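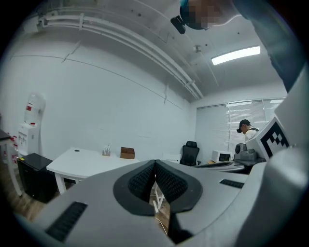
FARKAS, July

Gosum will keep the ground-floor office at its Farkas site in use for at least another year, after a survey of the room found the surface-mounted pipework and the lighting to be in fair condition. The firm had been weighing a move to a unit at Cakilel.

The room has white walls, a white ceiling and a wooden floor. Its pipes and conduits were never boxed in. They run together along the ceiling on small white clips and drop towards a corner, and the survey recommends leaving them that way. Access to a boxed run would mean taking down panels each time a joint or cable is checked, and the ceiling height does not leave much to spare.

Concetta Farina, who prepared the survey for building services contractor Vusteck, recorded 254 items across the whole floor, including the corridor, the stores and the two rooms at the rear. Most are minor: paint lifting at skirting level, a loose socket plate, door closers out of adjustment. Three were marked for action before the autumn. They are a worn isolating valve in the rear store, a missing section of fire stopping where cables enter the corridor, and a failed emergency light on the stairs.

The ceiling clips were checked by hand along the full length of the run. Farina's report asks for the spacing to be tightened at the bends, where the present fixings are further apart than on the straight sections. No sagging was recorded. Replacement clips are to match the existing white ones, and the pipes will be repainted at the same time.

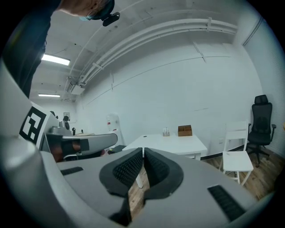 Lighting accounts for the larger part of the planned spending. The rectangular ceiling fittings in the office will stay in position, with new control gear fitted inside the existing housings. Light levels at desk height were measured after dark with the fittings at full output, and the readings were judged suitable for bench and desk work. Switching will be split so that the window side can be turned off separately during the day.

The white water dispenser also stays where it is. The survey proposes a small mat beneath it to protect the floorboards and a yearly check of the boards nearby.

Munther Chidiac, who manages the site for Gosum, said the findings had settled the question of the move. "The Cakilel unit is newer, but the fit-out would have cost us more than 100 working hours before a single desk went in," he said. "The work here comes to 50, and most of it can be done with the room open."

Vusteck is due to start on the rear store, followed by the corridor and the stairs. The office will be closed on one Sunday for the electrical work, when power to the whole floor will be off until late afternoon. Staff have been asked to shut down equipment before leaving on the previous evening.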